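Evden battery buses, route 16

Abelardo Chambi, 1/16/19
The council is trialling eight Evden buses on the 16 from July. They top up at the Pruvgate terminus, no overhead wires. I'd like to know how they cope with the hill in winter.
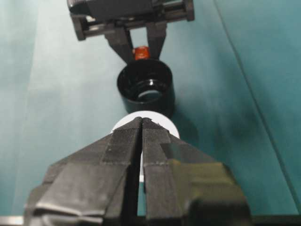

Lizeth Huanca
Badly, I expect. Heaters eat the range. Our diesels manage over 40 passengers up there without trouble.

kaewkla_rider
Disagree. Trolleybuses did that hill until 2000 and electric motors are good on gradients. Charging time is the weak point. If one runs late it has to skip the top-up.

Abelardo Chambi
The timetable allows 8 minutes at Pruvgate. Seems tight to me. 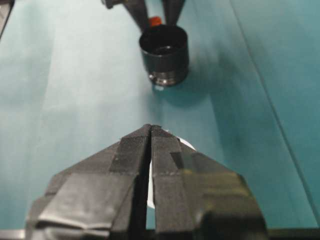 Black gripper over a teal-green tabletop

Lizeth Huanca
Too tight. I'd keep two diesels spare.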